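Ellirik Matar Estate: Road Review
1 October 2023
By the Gramside Motoring Desk

The Ellirik Matar enters its second model year with few changes. Our reviewers drove the estate for 390 miles in September, mostly on the hill roads north of Cinusden.

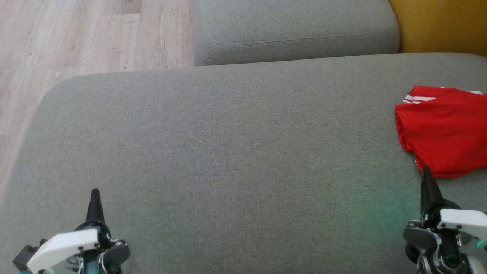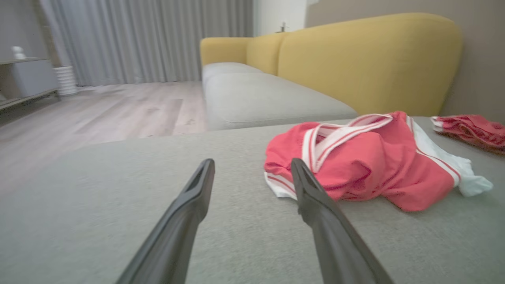

The engine is quiet at motorway speeds and pulls well from low revs. At 1830 kg the car is heavy for its class, and the weight is felt on tight bends. Braking is strong and even.

Cabin space is good for four adults — a fifth will find the middle seat narrow. The heating controls are now on the touchscreen, where they are harder to use on the move. Two of our drivers asked for the old dials back.

The boot floor is flat and the load lip is low. Road noise from the rear wheels remains the main fault, particularly on coarse surfaces. The Matar is recommended for families who travel long distances, preferably on the smaller wheels.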